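The case for putting capacity on the bottom of the bowl

Recipe writing in this country has a measurement problem, and it has little to do with metric conversion. The conversion was finished decades ago. What remains is a layer of units that look like volumes and behave like opinions: the cup, the large bowl, the medium saucepan, the "deep dish". I want to argue that the last three should be dropped from printed recipes and replaced with litres, and that the makers of kitchenware should carry their share of the work.

The Australian cup is 250 mL. The American cup is a little under 240 mL. The Australian tablespoon is 20 mL and nearly everyone else's is 15 mL. These differences are documented, and a careful cook can correct for them. A third more baking powder than the author intended will show in the crumb, but the error is at least traceable to a number.

Vessel sizes are worse, as no number exists to trace. Gwawr Kneath, who edited the Prydderch community cookbooks for 13 years, kept a tally of vessel terms in the submissions she received. Of 1119 recipes, 49 gave a capacity for the mixing bowl. The remainder said large, medium, small, or nothing. When she went back to contributors for the figure, the "large" bowls ran from 2.5 L to 7 L.

That range matters in at least two kinds of recipe.

Doughs and batters that rise

A bread dough made with 500 g of flour occupies a bit under a litre when mixed and should roughly double. In a 2.5 L bowl it will reach a fair way up the wall, and a cook can judge the rise against it. In a 7 L bowl the same dough spreads into a low disc, dries over a larger surface, and gives no useful height reading. "Leave until doubled" is a volumetric instruction. It assumes the reader can see volume, and in a wide bowl most people can't.

Whisked mixtures

Egg whites need depth so that the beaters stay immersed. Two whites in an oversized bowl will sit below the working part of most electric beaters. The usual advice is to tilt the bowl, a fair workaround by hand and an awkward one with a stand mixer. A stated capacity of 1.5 to 2 L would remove the problem before it arises.

The usual objections

Seung-woo Ryu put the opposing view in the Drorcombe food newsletter in May. His position is that home cooks do not know the capacity of their bowls and will not measure them, so that a recipe calling for a 4 L bowl conveys less than one calling for a large bowl. He also holds that precision of this sort frightens off beginners.

The first point is correct as a description of current practice. It is weak as a reason to keep it. Cooks do not know their bowl capacities in part for want of anyone asking, and in part because the figure is seldom marked. Laboratory glassware carries it. So do most slow cookers, rice cookers and enamelled casseroles. The ordinary mixing bowl usually has nothing, and the buyer is left with a diameter on a swing tag that goes into the bin.

Diameter is a poor substitute. Two bowls 28 cm across can differ by well over a litre depending on the depth and the curve of the wall. A flared profile loses volume quickly towards the base. The footring is the sensible place for a mark, being flat, out of sight in use and easy to check at the cupboard.
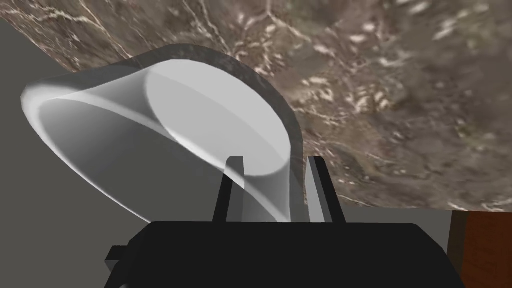 What I would ask for

From publishers: a capacity in litres wherever a vessel is named, with the adjective kept in brackets if the house style insists on it. Cellent has done this in its last two baking titles and the pages read no worse. A range is acceptable. "A 3 to 4 L bowl" is enough for nearly all purposes.

From manufacturers: brimful capacity, moulded or stamped on the underside, in figures at least 4 mm high. Waline already does so on its pudding basins, though in a grey ink that fades.

From cooks: one session with a measuring jug. I did my own cupboard with a jug and a paint pen in 18 minutes. The bowl I had called medium for years holds 4.2 L. The one I called large holds 3.9 L.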